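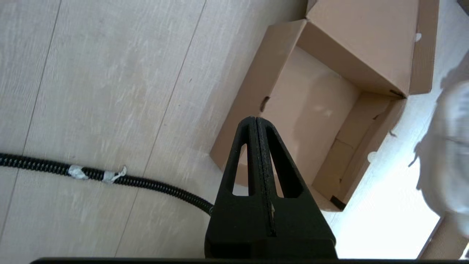
地板上敞口放着的空纸箱

Dremby 玩家互助站 > 平台跳跃 > Pustuvia > 技术问题

高刷新率显示器下跳跃高度不一致,尖刺走廊无法通过,回放也对不上

提问者:Saranya Nambiar
状态:已采纳回答
标签:帧率 跳跃 物理步长 回放 Joseph

游戏版本是 Pustuvia 构建号 1004,PC 版,没有装任何修改地图的模组。

问题出在第四世界的尖刺走廊。该段要求从低台起跳,越过一个突起之后马上落下,天花板上有一排尖刺。换显示器之前我在 60 Hz 的旧屏上反复打过这一段,按满跳跃键也不会碰到上面的刺。换成 240 Hz 的屏幕之后,同样的起跳点、同样按满,角色必定碰刺死亡。短按可以避开刺,但短按的水平距离不够,会落进坑里。

已经试过的:

1. 验证文件完整性,没有变化。
2. 删除配置目录后重新生成,没有变化。
3. 换手柄,从无线换成有线,没有变化。键盘也一样。
4. 关闭垂直同步,用驱动限帧到 239,仍然碰刺。
5. 关闭垂直同步,用驱动限帧到 120,有时碰,有时不碰,找不到规律。
6. 垂直同步打开,桌面刷新率手动改为 60 Hz,完全正常,和旧屏一样。

另外一个现象可能有关。我用 Joseph 录输入回放,旧屏上录的文件在新屏上播放时,前两个跳跃看起来差不多,到第三个平台开始偏,最后角色原地撞墙。反过来也不行,新屏上录的回放文件只有十几秒,后面的内容没有了,而旧屏上录同一段可以录满一分钟。

想问的是:
一、跳跃高度是否真的随帧率变化,还是我的错觉或者输入延迟造成的。
二、有没有办法保持 240 Hz 显示,同时让物理和 60 Hz 时一致。
三、回放文件变短是不是同一个原因。

设置里“画面”一页我全部看过,没有找到和物理有关的选项。

补充:有人私信问是不是开了“辅助跳跃”。没有开。土狼时间和输入缓冲都是默认值。

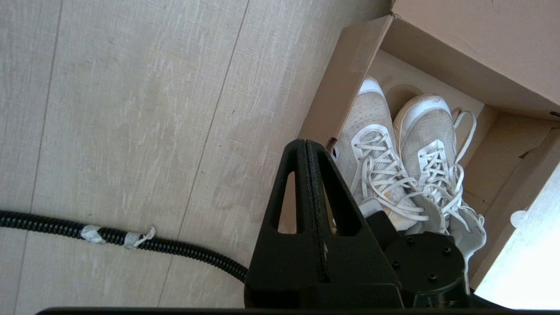
Dremby 站刊 第 239 期

回答一
回答者:Tharun Namboodiri

我也遇到过,直接把显示器调成 60 Hz 就好了。平台跳跃游戏不需要高刷。或者重装一下显卡驱动,我当时是重装完顺便改的刷新率,不确定是哪一步起的作用。

还有一种办法是在走廊前面那个箱子上起跳,不从低台起跳,箱子位置靠右,可以不用按满。

 评论
 Saranya Nambiar:改 60 Hz 有效这一点题目里已经写了。箱子只在简单难度下有。
 Tharun Namboodiri:那我可能是在简单难度打的。
 Gangadharan Hegde:驱动与此无关,见下面的回答。

回答二(已采纳)
回答者:Gangadharan Hegde

结论先写:跳跃高度确实随帧率变化,与输入延迟无关。构建号 1004 默认使用可变步长更新角色运动,每渲染一帧就积分一次,步长等于上一帧的耗时。这种写法下跳跃顶点的高度是步长的函数。

推导如下。角色起跳初速度为 v,重力加速度为 g,理论顶点高度是 v 的平方除以 2g。游戏采用的积分顺序是先更新速度,再用新速度更新位置(半隐式欧拉)。设步长为 d,顶点高度近似为:

h = v² / (2g) − v·d / 2

第二项就是误差。步长越大,误差越大,跳得越低;步长越小,越接近理论值,跳得越高。

从角色参数文件里可以读到 v = 12 格/秒,g = 36 格/秒²,理论高度为 2 格整。代入几个帧率:

30 帧:2 − 0.2 = 1.8 格
60 帧:2 − 0.1 = 1.9 格
120 帧:2 − 0.05 = 1.95 格
239 帧:2 − 0.0251 = 1.9749 格
240 帧:2 − 0.025 = 1.975 格

尖刺走廊里,碰撞盒顶部到刺的判定框下沿,净空是 1.95 格。60 帧时有 0.05 格余量,按满没有问题。239 帧和 240 帧都超出,按满必死。120 帧正好落在边界上,帧时间有一点抖动就会在两边来回,所以题主观察到“有时碰,有时不碰”。限帧到 239 和不限没有实质区别,两者的高度只差不到万分之二格。

地图应该是按 60 帧调的。同一关里其他几处天花板的净空都在 2 格以上,所以只有这一处暴露问题。

关于第二个问题。游戏带有固定步长模式,但菜单里没有开关,要改配置文件。步骤:

1. 完全退出游戏,包括托盘里的启动器。启动器退出时会回写配置,不关掉的话改动会被覆盖。
2. 打开用户目录下的 Pustuvia 文件夹,找到 engine.cfg,先复制一份。
3. 找到 [sim] 段。没有的话在文件末尾自己加。
4. 写入以下三行:
fixed_step = 1
step_hz = 60
interpolate = 1
5. 保存,编码保持 UTF-8 无 BOM。带 BOM 时解析器会跳过第一段,且不报错。
6. 启动游戏,在标题画面按 F3 打开调试信息,右上角 sim 一项应显示 60 fixed。如果显示 var,说明配置没有读到。

interpolate 必须一起打开。固定步长下,物理每秒更新 60 次,渲染每秒 240 次,不做插值时每四帧画面完全相同,看起来和 60 Hz 没有区别,高刷屏就浪费了。打开插值后,渲染位置取前后两次物理状态之间的线性插值,代价是显示位置比物理状态最多晚一个物理步长,即 16.7 毫秒。对延迟敏感的可以把 interpolate 设为 0 自己比较。

不建议把 step_hz 设成 120 或 240。固定步长只保证结果一致,高度仍由步长决定,设成 240 时会稳定地跳 1.975 格,也就稳定地碰刺。

关于第三个问题。原因相关,但要分成两部分看。

回放偏移:Joseph 记录的是每次更新时的按键状态,不记录角色坐标,也不记录帧耗时。可变步长下,60 帧录制的一个文件在 240 帧播放时,每条记录对应的时间缩短为四分之一。如果 Joseph 开启了“按时间重采样”(默认开启),按键时刻会大致对齐,但高度误差仍在,所以前两个跳跃看似正常,第三个平台开始累积到可见的程度。

回放变短:Joseph 的输入缓冲区固定为 4000 条记录,写满即停止,没有提示。每次更新写一条:

60 帧:4000 ÷ 60 = 66.7 秒
239 帧:4000 ÷ 239 = 16.7 秒

与题主说的“录满一分钟”和“十几秒”一致。改成固定步长之后,更新频率回到 60,缓冲区时长随之恢复,不需要改 Joseph 的设置。已经录坏的短文件无法补救,后面的数据没有写入。

旧的 60 帧回放在固定步长下能否播放,取决于录制时的帧时间稳不稳。我手里的几个旧文件,多数能播到底,有一个在传送门处偏掉,原因是录制时读盘卡了一下,那一帧的步长明显偏大。

 评论
 Saranya Nambiar:按步骤改完,sim 显示 60 fixed,走廊通过。插值打开后画面和之前的 240 Hz 看不出差别。已采纳。
 Sharada Suvarna:公式里误差项是不是应该再考虑顶点不恰好落在步点上的情况?
 Gangadharan Hegde:是,v 不能被 g·d 整除时还有一个二阶小量,量级是 g·d² 。60 帧时上限为 0.01 格的八分之一左右,不影响这里的结论。上面列出的 30、60、120、240 四种帧率下恰好整除,没有这一项。
 Saranya Nambiar:最后问一句,启动器的云同步会不会把 engine.cfg 覆盖?
 Gangadharan Hegde:云同步只管存档目录,不含 engine.cfg。但“修复安装”会重置它。

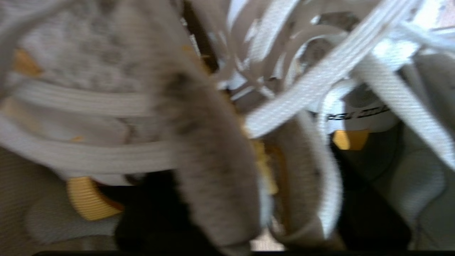

Storkance,十月

回答三
回答者:Geetha Nambiar

回答二的方法我验证过,补充几个没有提到的地方。

一,固定步长与慢动作道具冲突。沙漏道具的实现是把步长乘以 0.5,在固定步长模式下这个乘数作用在累加器上,效果正常,但道具结束的那一刻累加器里可能残留不足一步的时间,表现为角色停顿一次。对通关没有影响,计时赛里能看出来。

二,累加器有上限。读盘或切换窗口后,如果积压时间超过五步,多出的部分会丢弃,游戏内计时和真实时间会出现差值。提交成绩的请注意,本站榜单以游戏内计时为准,外部计时只作参考。

三,土狼时间和输入缓冲的单位不一样。土狼时间在参数文件里按秒写,输入缓冲按更新次数写,默认值是 6。60 帧时 6 次更新等于 100 毫秒,240 帧可变步长时只有 25 毫秒。有些人升级显示器以后觉得“落地前按跳没有反应”,原因在这里。改固定步长后同样恢复。题主没有提到这个现象,但很可能也受影响,可以在第一世界的训练场自己测。

四,掌机版没有 engine.cfg,无法使用上述方法。掌机版锁 60 帧,掉帧时跳跃会变低,方向与题主的情况相反。第二世界的瀑布那里粒子多,掉到 45 帧左右的时候,左侧的高台可能差一点够不到。可以在设置里把粒子调到“低”。

五,榜单分类问题。可变步长下用高帧率能跳上几处本来上不去的平台,目前榜单把 60 帧以上的可变步长成绩单独列为“不限帧”类。使用 fixed_step = 1、step_hz = 60 的成绩归入普通类,提交时录像里要有 F3 的显示,开头停两秒即可。

插值模式下还有一个显示问题:摄像机没有参与插值。快速横移时,角色相对背景会有轻微抖动,远景层更明显。可以在 [camera] 段加一行 follow_interp = 1,这个键在构建号 1004 里有效,更早的版本没有测过。

 评论
 Sharada Suvarna:follow_interp 加上以后,世界地图界面的光标会拖影,进关后正常。
 Geetha Nambiar:确认,地图界面用的是另一个摄像机,暂时没有办法。
 Tharun Namboodiri:输入缓冲这条有用,我一直以为是手柄坏了。
 Gangadharan Hegde:第三点我漏了,已在回答二的修改记录里注明出处。

相关问题
Pustuvia 掌机版瀑布段掉帧
Joseph 回放文件如何导出为文本
engine.cfg 修改后启动黑屏
计时赛沙漏道具停顿是否算作失误

本题已关闭新回答,评论仍开放。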